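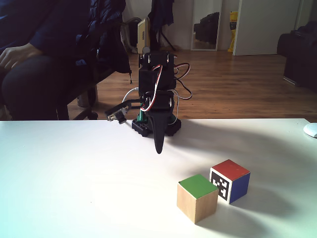
Somado Community Growing – Grants and Reporting Team

Progress report, second period. Prepared for the fund manager by Tharushi Akanda

Last updated: September 2018

We use cookies to improve your visit. By continuing to use this site you accept our cookies. OK

Apologies for the brevity in places, am writing between site visits. Līga Ozoliņš has the full spreadsheet if anything below needs unpicking.

Where we are

Both orchards planted. 51 trees in the ground at Barito Road, mostly apple with a few plums and a quince that Pranab Jayasinghe talked us into. The second site (behind the old Gulus depot) is smaller and was slower to start because the lease wasn't signed until March. Planting there went ahead bare-root, right at the end of the season, and we were nervous about it.

Then the dry summer. You will have seen the same in other reports I expect. No rain worth the name for weeks, and the standpipe at Barito Road has pressure that comes and goes. Watering rota held up well through June, got thin in July, picked up again once Jamila Patwary started ringing people the evening before. We lost 5 trees, all at the depot site, all on the slope where the soil is mostly rubble under a thin layer of topsoil. Replacements ordered from Takács nursery, to go in over the winter when dormant. They have agreed to hold the price from the first order.

Mulching should have been done earlier. We waited for free woodchip from the tree surgeon and it came too late to help much with the drought. Next year we will buy some in if there is none by the end of April – a small cost against replacing trees.

Workshops

Pruning and grafting sessions both ran. Grafting was the more popular by a long way and we had to turn people away, which we didn't like doing. Tools were the limit, not space. Would like to move a bit of money from the printing line to buy more grafting knives and tape (see Money).

The juicing day was moved twice and has still not happened. The press we meant to hire was double booked. Jamila Nanayakkara has found another one through a cider club and we're waiting on dates. Fruit for this year will be donated windfalls from gardens nearby, our own trees won't crop properly for a few years yet and we are stripping the blossom so they put on root.

School visits fine. Short, muddy, well liked. One of the teachers has asked for a worksheet on pollinators, half written.

Roughly 90 people have taken part in something since the last report, going by the sign-in sheets. Sheets are not perfect – some families sign once for everyone and a wet one from May can't be read at all.

Problems

Water, as above. We have asked about a second tap at the depot and been told it needs a survey. No date for the survey. In the meantime Pranab is putting in 2 tanks fed from the depot roof, guttering is up on the near side, the far side needs a longer ladder than we have.

Deer at Barito Road, which we did not expect so close to houses. Bark damage on a few of the younger trees. Guards doubled up and so far no more nibbling that we've noticed.

Path surface at the depot is still poor and one member who uses a wheelchair can't reach the top beds. This is the thing we are least happy with. Quote for compacted gravel has come in higher than budgeted, a second quote has been promised.

Money

Spend is a little behind profile, mostly the juicing day and the path. Nothing overspent apart from stakes and ties, where the price had gone up since the bid was written. We'd like your agreement to move the unspent printing money to workshop tools. Nobody wants more leaflets. Happy to put the request on the proper form if you can send me the currrent version, the one on your site asks for the old grant number.

Next period

Replacement planting, winter prune at Barito Road, tanks finished, path quotes compared and a decision made. Juicing day if the press turns up. Labels for the trees as well – the paper ones have faded and at the moment only Līga can tell the varieties apart without the plan.

Receipts to follow seperately by post. Please ring the office in the mornings if you have queries, afternoons we're mostly on site and don't hear the phone.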